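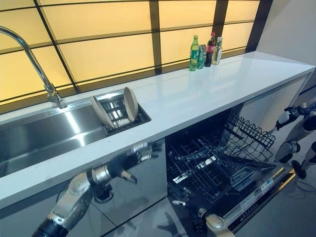 How does a robot learn to do the dishes?

Short answer: practice. Lots of it. Same as you with riding a bike, only the robot needs somebody to do the practice with it.

Think about a plate. You pick it up, you find a gap in the rack, in it goes. Easy! But a robot starts out knowing nothing. It doesn't know what a plate is. It doesn't know a dishwasher door folds down, or that racks slide.

So people show it. Over and over.

What is an example?

One try at one job, saved on a computer. Say the job is "move a plate from the sink to the dishwasher." A person steers the robot's arms from start to finish. While that happens the computer saves two things:

What the robot's camera sees.
How every joint moves — shoulder, elbow, wrist, fingers.

Put those together and you've got one example. At the Clikdale kitchen they saved 671 of them for plates. Just plates! Cups come next.

Why so many?

Because kitchens change. Two plates one time, none the next. Bottles and cans on the counter, or no bottles. Shiny metal is tricky too, becuase a robot can see its own arm reflected in it. If every example looked the same, the robot would only know that one kitchen on that one day.

So between tries, stuff gets moved. A plate leans a diffrent way. Rack in, rack out. Lights up, lights down.

What about mistakes?

Dropped a plate? Happens. Igor Nowicki steers the arms on Tuesday mornings and he marks each try good or bad when it ends. A slow try can still be good. After 10 tries he takes a break — tired hands make wobbly examples.

Then what?

The computer goes through all the good examples and looks for patterns. Plate here, hand goes there. Then the robot tries alone, with a grown-up next to the stop button.

Try it at home

Get a friend and a plastic cup. Friend shuts their eyes. Steer their hand to the cup using only words, about 3 minutes. Then move the cup and go again.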